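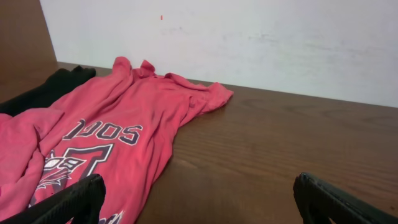
How many demonstrations should a student team record before training a first cloth-handling policy?

Record 100 good ones for a single garment and a single task. More can be added once the first policy has been tested.

5 min read

Tirkgate Robotics Club — folding task, part 2
Frida Thorlacius

These notes cover recording by hand control on the club's Pusik arm. Calibration was dealt with in part 1 and must be finished before you start. Two people are needed: one to drive the arm, one to reset the cloth and keep the log.

1. Prepare the table

Clear tools and cables from the working side. Choose one garment and stay with it for the whole session. Printed shirts are harder to start with than plain ones, as the lettering breaks up in the folds and the policy may learn to follow the print.

Drop the garment from elbow height to reset it. Do not arrange it. If it lands partly over another item of clothing, either leave both in place or remove the second one, but write down which.

2. Check the wrist view

Open the gripper fully. Both fingertips should show at the bottom of the wrist view, with bare table or cloth visible between them. Lock exposure and white balance now. Automatic exposure shifts when bright fabric comes close to the lens.

3. Approach and grasp

Bring the fingers down on either side of a raised fold. Stop 5 mm above the table, close at the slow setting, wait for the grip reading to settle, then lift. A flat panel gives the fingers very little to close on — look for a ridge near the middle of the garment.

A usable grasp gathers the fabric into a bunch between the fingers. Hems and sleeve ends may point in any direction at this stage.
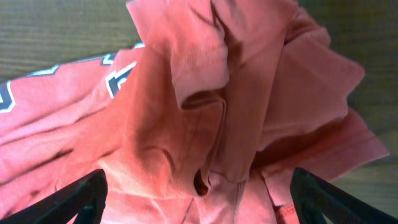
4. Release and save

Move to the drop zone, open the gripper and hold still for 2 seconds before stopping the recording. Trials cut short at this point caused most of the rejected files in the Grostau round.

Mark each trial "good", "slip" or "void". Keep the slips in a separate folder. Void trials can be deleted.

5. Train

Copy the good trials to the Iglesias workstation and run the standard script for 2000 steps. Check the loss curve before going further. If it is still falling steeply, continue from the saved point.

The logs for this task are due on November 25, 2025. Put the garment, the driver's initials and the camera settings on the first line of each log.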